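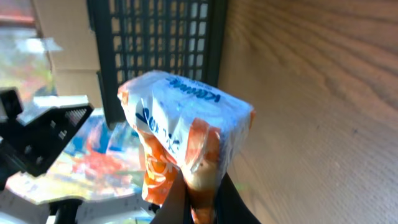 From: Areti Triantafyllou
To: tabletop-finish list
Date: July 31, 2024
Subject: Re: Farnamach oil, slow cure on second coat

Tainá Pacheco wrote:

> I put the second coat of Farnamach on a table two days after the
> first. The first coat cured overnight. The second is still tacky
> in patches, mostly toward the back edge. Same can, same rag type.
> Is this a bad can, or do I have to strip the whole top? I would
> like to avoid going back to 80 grit if I can.

Do not strip it yet. Tacky patches over a cured first coat nearly always mean too much oil was left on the surface. The first coat soaks in and hides the excess. The second has nowhere to go.

A few questions first. How long did you wait before wiping off? The Farnamach sheet that came with my can gives a window, but it assumes bare wood. On a sealed surface I wipe much sooner, then again with a clean dry rag. Did you buff between coats? And was the table already against the wall while it cured? Air moves poorly there, and a back edge will lag behind the front by a day or more.

Humidity matters too. My shop was over 80 percent for most of last week and a Birkholm sample board took three days to lose its tack. The same board did it in one day last December with the heat on.

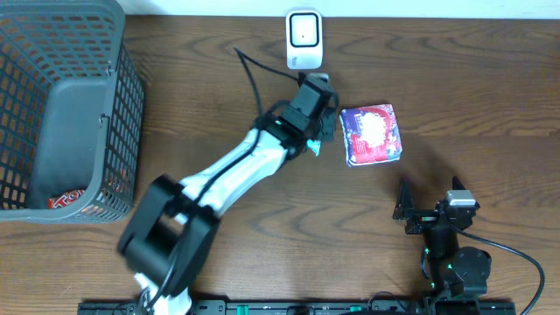 Wooden tabletop with gray basket, left side.

What I would try, in this order:

1. Leave it alone for two more days with a fan running across the top, not down at it. Keep everything off the surface, including baskets and anything with rubber feet.

2. If it is still tacky, wet a white pad with fresh oil and rub only the bad patches. Fresh oil softens the half-cured layer. Wipe dry after a few minutes. Change rags often and lay the used ones flat outdoors, since oily rags can catch fire in a pile. 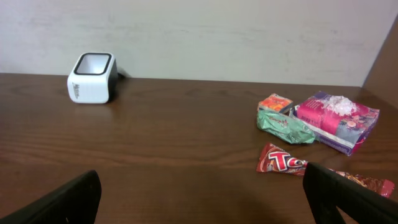
3. If that fails, go over the patches with mineral spirits and a gray pad, let it dry, and apply one very thin coat to the full top. Feather past the patches or you will see a ring.

I would not put Priken wax over it to kill the tack. It feels fine for a week, then picks up dust, and you have two layers to remove. Vasconcelos sells a drier additive but I have never tested it with this oil.

Please report the wipe time and the room humidity when you reply. Also the lot number on the can, if it is still readable under the drips.

Areti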